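Grasp planner keeps targeting the basket rim instead of the object inside it

Tags: perception, segmentation, grasp planning, fixed camera

Posted by Lanying Su on July 6, 2026

I have a two-finger gripper over a white table with one fixed camera. The task is to pick a single object out of a basket. With the object directly on the table the pick works fine. With the object in a basket, the planner puts the grasp too far to the right and the arm goes to hover over the wrong spot.

The pipeline is segmentation, then a centroid from the mask, then a grasp pose above the centroid, then a straight move down. I am using the Netora segmenter with the stock weights and our own planner node on top. Controller is Karagiannis, position mode. I stop the run at the hover pose now, after two attempts where the fingers came down on the rim.

Here is one of the hover poses from the camera the segmenter uses. 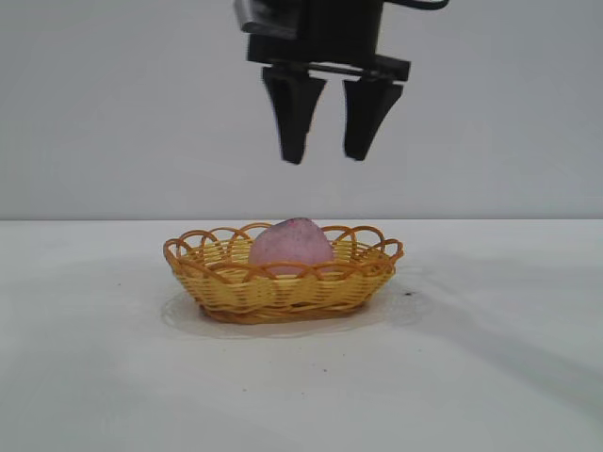

Hover pose with the fingers open, right of the pink object.

The basket has an open looped rim and the lower part of the object shows through the loops. When I draw the mask, it covers the top of the object properly, but then it runs along the rim to the right and picks up a lot of the orange strands. Sometimes it also takes in part of the clear plastic sheet the basket sits on. The score is still high so my filter doesn't reject it.

Things I have tried:
Raising the score threshold. It drops good masks before it drops the bad ones.
Recalibrating the camera to the arm. The residual was 2 mm, so I don't think it is that.
Lowering the hover speed. No change.

Logs are from build 924 if that matters. Is there a planner setting for this, or do I need to retrain the segmenter?

Vlasta Petkov

You don't need to retrain yet. Your centroid is the problem. If the mask leaks along the rim to the right, the mean of all the pixels moves right with it, and the planner is doing what you told it to.

I would change these in order.

1. Stop using the centroid of the whole mask. Run a distance transform on it and take the maximum. That gives you the center of the thickest part of the mask. A rim made of thin strands contributes almost nothing to it, while the object is one solid piece.

2. Before that, do a morphological opening with a kernel wider than one strand. At your resolution I would start at 15 pixels and look at the result. It should cut the strands off and leave the top of the object. Keep only the largest component after that.

3. Use only the part of the object above the rim for the grasp point. What you see through the loops comes in small pieces and the segmenter will never be steady on those. If you have depth, cut everything below rim height. If you only have color, fit an ellipse to the upper outline and use its center.

4. Add a finger clearance check. Project both fingertips at the final depth and reject the pose if either one lands on the basket mask. You should have this anyway – a correct grasp point can still put a finger on the rim if the object sits near one side.

On the plastic sheet, take it off the table for one set of runs and compare the masks. Glossy edges give the segmenter a contour to follow. If the masks get better, swap it for something matte and you have one less thing to tune.

One more check on the calibration. A 2 mm residual on the table plane doesn't say much about the error at the height of the object. Put your target up on a block at that height and measure again.

wodby_tools

we had something similar on the Imano arm, ended up just adding a fixed offset to the left in the config. worked for us but the basket was always in the same place

Vlasta Petkov

I would stay away from the fixed offset. The size of the leak depends on where the object is in the basket and which loops are in front of it, so turn the basket a quarter turn and the offset is wrong.

Lanying Su

Thanks. Did 1 and 2 this afternoon. Over 100 saved frames, played back with the arm off, the grasp point now stays on the object in all but two. In both of those the object is right up against the near side. I haven't done the clearance check yet, so no live picks until that is in. I'll also redo the calibration with the block and post the numbers.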